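Lumcombe Astronomical Society
Minutes of the general meeting held 31/10/2018 in the upstairs room, Rafferty Street

Chair: Ohemaa Asamoah
Present: 16 members, one dog
Apologies: as per the sheet, plus two who apologised on arrival for having to leave early, and did.

1. Minutes of the previous meeting
Accepted after one correction. The member who was recorded as having seen Neptune wishes it noted that he said he may have seen Neptune.

2. Matters arising
The key to the dome padlock has been found in the dome. The dome was locked at the time. The chair asked that we move on.

The letter to council about the floodlights at the Lumcombe oval has been answered. Council thanks us for our interest in sport.

3. Money
The balance stands at $2786. Against this we owe $534 for the re-aluminising of the primary mirror, invoice received and not disputed, although there was some muttering about the freight. Moved and carried that it be paid before the supplier's next colourful phone call.

Subscriptions are outstanding from the usual quarter. The chair did not name anyone but looked at several people for quite a while.

4. Variable star program
Members have now logged around 400 brightness estimates of the long-period variables on our list. Most are in good agreement. Those made on the night of the sausage sizzle are not, and after discussion it was agreed to keep them in the file with a note, as we would for cloud.

There was a longish debate about whether estimates made by eye are still worth the bother when a camera will do it to a hundredth of a magnitude. The eye party argued that the eye record for some of these stars goes back generations and should be continued on the same footing. The camera party argued that it is cold outside. No vote was taken. Both parties will carry on doing what they were doing.

It was asked whether everyone is using the same comparison chart. Everyone said yes. Charts were produced and there were three kinds. Action: chair to circulate the right one and collect the wrong ones.

5. Mirror refitting
The primary goes back in its cell at the next working bee. Collimation will follow, supervised by one person only. Members will recall last time, when it was supervised by six.
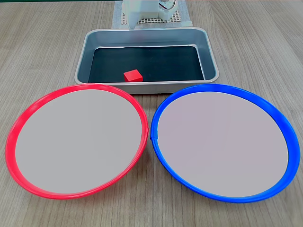
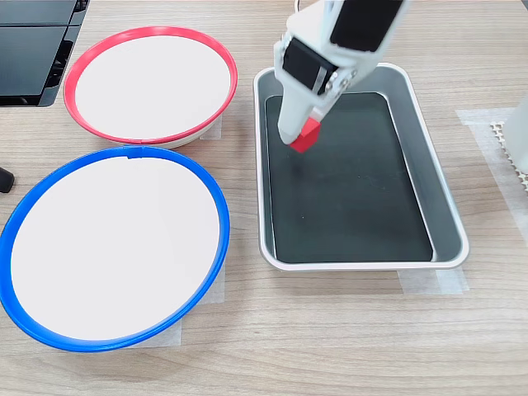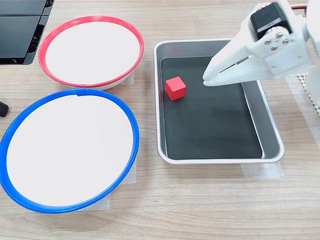

White gripper, metal tray and wood-grain tabletop, three views.

6. Mount controller
The Prorkeo controller continues to track well in the east and to form its own opinions past the meridian. The error shows up as a slow drift in declination, which suggests polar alignment, or as a sudden jump, which suggests something else. We have both. It was proposed that the alignment be redone from scratch before anyone opens the electronics. An amendment, that nobody open the electronics at all, was carried with applause.

A Tudix controller has been offered to us on loan. The chair asked whether it came with a manual. It comes with part of a manual. Held over.

7. Meteor watch
The Geminids peak in mid-December and the Moon will set before the best of it. The watch will be held at the lower paddock, gate open from dusk. Reclining chairs are recommended. Red torches only. The member with the very bright head torch has been spoken to and has promised to put some cellophane over it, as he promised last year.

Hourly counts are to be written down by each observer separately, without calling out. It was pointed out that people always call out. The chair said that calling out was human and would be forgiven, but that writing down somebody else's meteor would not.

8. Public night
We were asked again to provide an evening for the local primary school. Agreed in principle. The Moon and Saturn were suggested as reliable performers. An offer to speak for an hour on spectral classification was received warmly and shortened to ten minutes.

9. Other business
The kettle has died. A replacement may be bought without a further motion.

A member asked if the dog counts toward a quorum. Ruled out of order. The dog left the room shortly afterward.

Meeting closed at 9.40 pm. Observing was to follow but it had clouded over, so supper was brought forward.

Actions
Chair: comparison charts, reply to the school
Chair and whoever is nearest: pay mirror invoice
Working bee: mirror back in cell, polar alignment
Everyone: subscriptions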